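Cilau House: Bedding and Linens Gallery

Home | Rooms | Kitchen | Gallery | Getting here

We changed over the bedding in the upstairs rooms at Cilau House this fall, and several returning guests asked what the beds look like now. The small bedroom at the back has the most cheerful one, so it gets its own page. The other rooms, Veron and Tamiru, are on the main gallery page with their plain covers.

The back bedroom is called Indura. It is the room families usually pick for a child, and the bed is made up with the pink penguin cover all year. Guests who want something quieter can ask for a plain one when they book. A folded red layer is kept with the bed for cold nights. The radiator in that room is slow to warm up, and in October the evenings can be chilly.
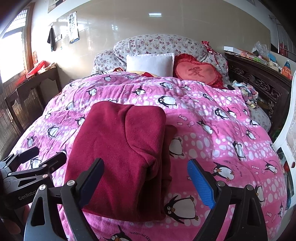 Pink penguin cover with the dark red fleece folded on top. The rose-print pillow stays with this bed.

The penguins are black and white with orange beaks and feet, and there are small pink fish in between. The cover is soft and doesn't hold a crisp fold, so we don't try to pull it flat. It gets washed on cool and dried on the line when the weather allows — in winter it goes in the dryer on low. We do the same with the red layer but wash it separately.

Children sometimes ask what the writing says. It is in French and part of it reads "jusqu'au lever du jour," meaning "until daybreak." The lettering is printed in curves next to the penguins.

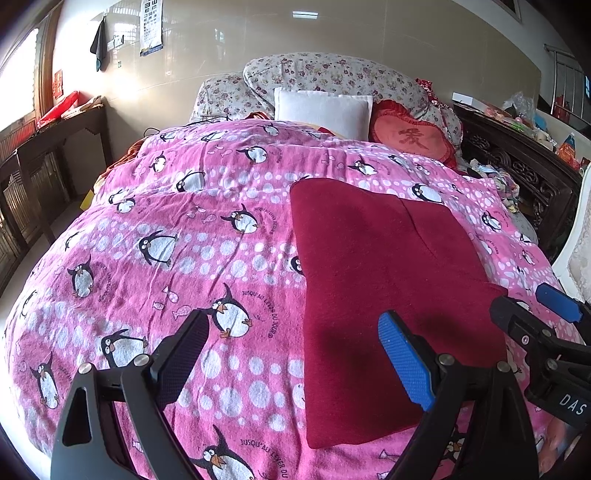 One of the standing penguins with a flipper raised, and the French lettering curving down to its right.

Notes for guests staying in Indura:

Extra pillows are on the top shelf of the hall closet.
Please leave used bedding on the bed when you check out. There is no need to strip it.
If you bring your own sleeping bag for a child, let us know and we will leave the bed unmade.
Pets are welcome downstairs — please keep them off the beds.

The bathroom and hallway pictures from June are still on the main gallery page.

Page updated October 22, 2019

Back to Gallery | Next: Veron room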